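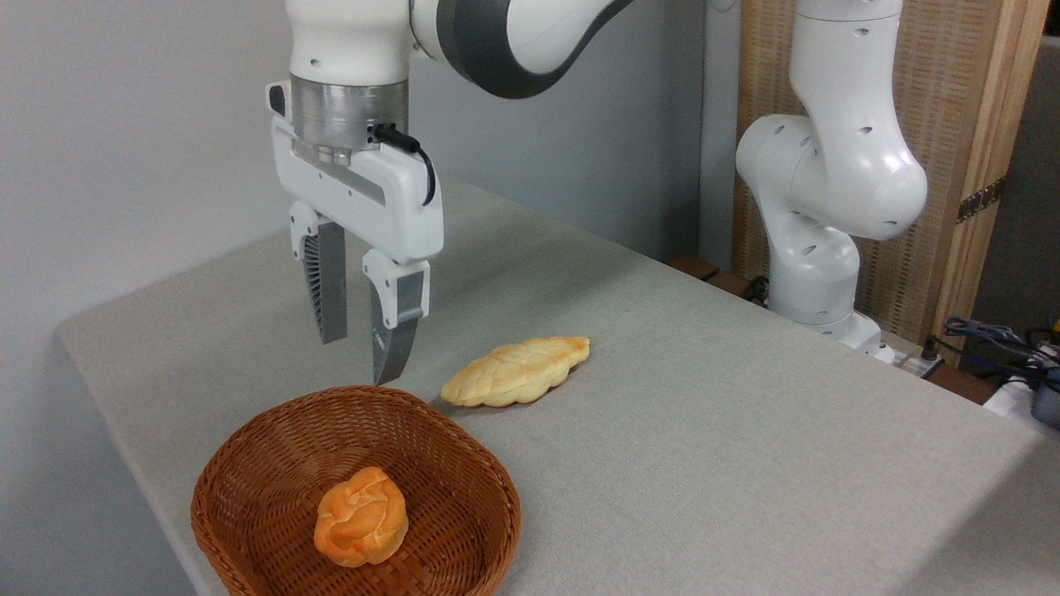

Gray cloth on the table, basket close by.

I finally got over to the Nanotbridge swap shelf, and wow, people around here own a lot of stuff they don't want! The shelf reopened in June 2022 in the old Vadlow shoe store, and so far 2,894 things have come in and 1,572 have gone home with somebody new. Wael Slaoui, who keeps the tally, is hoping for 3,000 in by September (I'd bet on sooner, given what's still in my garage).

The rules are easy. Bring up to 12 items a visit, take whatever you like, and please, no mattresses. I dropped off a bread maker and left with two puzzles and a lamp, so my spouse is only half happy.
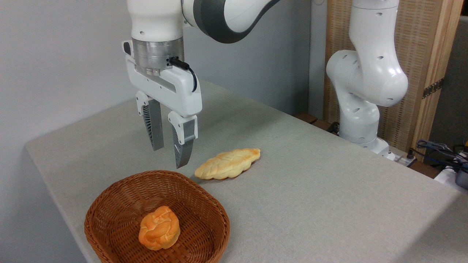 A view over the tabletop.

Clothes are moving slowest right now, Wael told me, and kids' books barely last the morning. They could use hangers too, any kind, even the wire ones from the cleaners. Drop-offs are at the side door on Verhoeven Street, and parking is free behind the bakery until noon.

Recent items
Asetti Bakery adds outdoor seats
Verhoeven Street crosswalk gets new paint
Library puzzle night is back
Where to take old paint cans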